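May 12, 2024

So we've had the arm at Kikora for five weeks now, and people keep asking me if I'm scared for my job. I pack sample boxes (little snacks, toys, office stuff, whatever Lenz sends over) and I've done it long enough that my wrists complain before I do. The arm gets the small, dull picks. I get everything else, plus babysitting!
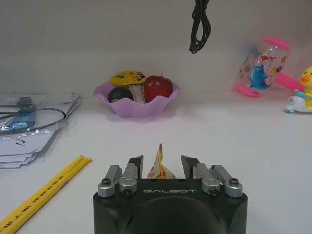

Did anyone get laid off?

Two people moved over to returns, at the same pay, and everyone else stayed put.

What changed is my day. I used to do 300 picks a shift and go home with my brain switched off. Now it's roughly 100, and in between I'm fixing labels, moving bins closer and hitting resume on a tablet. My hands feel great. My head is tired in a whole new way. 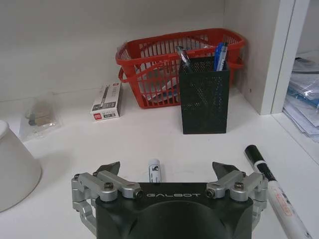
And the talking! We used to gossip across the table all morning, and now we're each parked at our own station. I miss that more than I expected. I asked for a shared lunch slot and we got it, so that's something. I still want the extra training to show up in my paycheck, and I'll be bringing that up again in my review.

3 comments

packrat70: Same at Randska. Ask about the raise in writing.

mossy_k: do you get to name it??

tapegun: My shoulder would love this.

Shares: 5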